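Sim to real sign-off rules: how strict is your shop?

Started by gantrygoat, 6/3/25

Okay, so we're rewriting our internal rules for what counts as a valid simulated run before anything gets near the real two-armed machine, and I'd love some other eyes on it. We're a small group working on Pamley (tidying and drawer tasks, mostly), and our current rule sheet is 2 pages of stuff everybody agreed to and then ignored. The big fight right now is over the start state. My position is that every run should begin with both grippers open and empty, clear of the furniture, and saved as a still from the head view AND from the wrist. Half my team thinks that's paperwork.

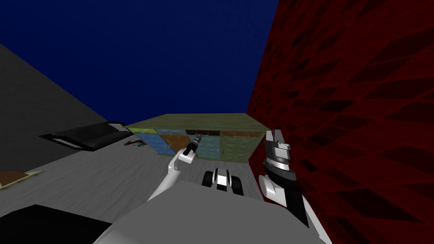
gantrygoat
Member, 141 posts

So that's the kind of head view I mean. Nothing in either gripper, the cabinet is ahead and you can tell what the arms have in front of them. One look and I know whether I'd let the run count. The left gripper does overlap the cabinet front from this angle, so I also want the actual clearance number logged and not just somebody's eyeballs on a still.

What do the rest of you require? And do you let people use ugly room textures, or do you have a rule on that too?

boltbucket
Stills are fine but I wouldn't make them the rule. The rule should be the logged joint positions and a collision check. If the check passes, the run is valid. I've sat in reviews where three people argued over a picture for an hour and the answer was in the log the whole time.

gantrygoat
I hear you, and the log is on the sheet too. But we had a batch of 700 runs where the log looked perfect and the scene had loaded with the wrong object set. The collision check was happy as a clam! One picture per run would've caught it before lunch.

pallet_jill
Both. We went through this at Prullotthorpe and ended up with both, and it took way too long to get there. My one gripe is with your textures question. Leave the weird ones in. If your policy only behaves in a nice beige room, I don't want it anywhere near my real hardware. Our rule is that no texture gets dropped from the set without a written note and a second person signing it.

boltbucket
Agree on textures, disagree that it belongs in a safety document. That's a training rule. Put it on another page or nobody on the floor will read either one.

gantrygoat
Fair, I'll split them. I do want to keep the wrist view in the safety part though. Same room as my first post: 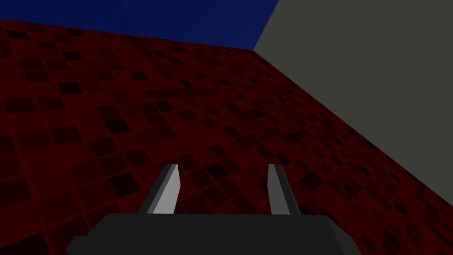
Wrist view, gripper open, red tile pattern behind the fingers.

Between the fingers you get nothing but tiles, and that's the part I care about. The head view can miss something small in the grip, especially when it's the farther arm. I'd like a reviewer to sign off on the gap being clear, once per gripper, before the run gets a number.

servo_sundays
Coming at this from the testing side. Please, please don't let the person who wrote the policy be the one who signs. We use the Czerwiński checklist here, which has 19 lines, and I'd throw out most of them before I'd throw out that one. Also, a sim pass should never be worded as "safe." Ours says "cleared for slow first motion" and that's all it says.

pallet_jill
Stealing that wording.

boltbucket
I still think signing every wrist still is nuts once you've got hundreds of runs. Sample them. Have a script flag anything that changed between the fingers and make a human look at those.

gantrygoat
Hmm, I could live with sampling on repeat scenes. Not on the first run of a new scene — that one gets human eyes on both views, every time. And if the scene file changes at all, it's a new scene, even if it was "just a color." (You know who you are.)

servo_sundays
What are you storing them in? We had stills in one place and logs in another and matching them up was miserable.

gantrygoat
Primard, same folder as the log, same run number. The draft has stills, log and signer all in one record, and if any piece is missing the run doesn't count toward sign-off. I'll post the cleaned-up version later in June once we've fought about it some more in person.

boltbucket
Put me down as a no on the stills and a yes on everything else.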